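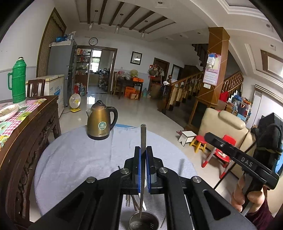 Round table with kettle and steel utensil container.

Entry 974

The surname Druleck is first recorded in the parish rolls of Nutumia, where it appears with 2 spellings on the same page. Souad Mansour had written that sentence in March and had not been able to write the one after it.

The entry was due at 32 lines. The publisher of the surname dictionary allowed no exceptions, and the Troledex index would not accept a record without an origin field. The permitted values were place, trade, parent, nickname and unknown. Unknown required a signed note from a second researcher.

The second researcher was Đạt Đoàn. He handled the Vietnamese names and had just finished Phí, which had given him no trouble. He read her draft at the table while she made tea.

"You have it as a place name," he said.

"There is a field called Drulle on the estate map. Add a word for a stream or a wet place and you get Druleck."

"Is there a stream?"

"Not on the map."

He turned to the rolls. The first Druleck was a man taxed for one cow. The clerk had spelled him Druleck in the left column and Drewlick in the right, a difference of no weight in that period. What interested Đạt was the line above. It had been scraped, and a second name could be made out under the ink if the copy was held at an angle.

"What does that say?"

"I read it as Mansour," she said.

He put the page down. The name had no business in Nutumia at that date. It was an Arabic given name, from a root meaning to help or to make victorious, and it had become a family name in the usual way, from father to son. No trade route came within a month's ride of the parish.

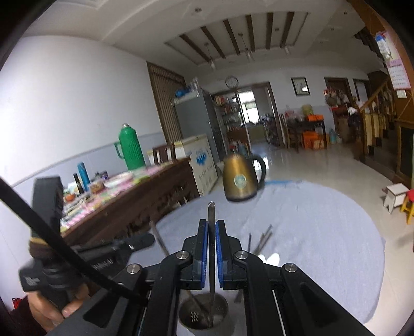 Utensil cup on the table.

"How long have you known?"

"Since I started the entry. I looked at it on 20 separate evenings. On most of them I read Mansour. On a few I read Manser, which is English and would be dull."

"And Druleck was written over it."

"Beside it, then over it. I think the clerk asked the man his name and could not spell the answer. So he asked where the man slept, and someone pointed at the field."

Đạt considered this. It explained the two spellings, the scraping and the lack of a stream. It could not be supported by any document other than the one in front of them, and she had an interest in the result. He told her so. She agreed that both points were correct.

He took out the note form and filled in the date, 16/02/2025, and the entry number. In the space for reasons he wrote: earlier name erased, reading disputed. Then he signed it.

She set the origin field to unknown and the index accepted the record. The entry came to 31 lines. She used the last one for the cow.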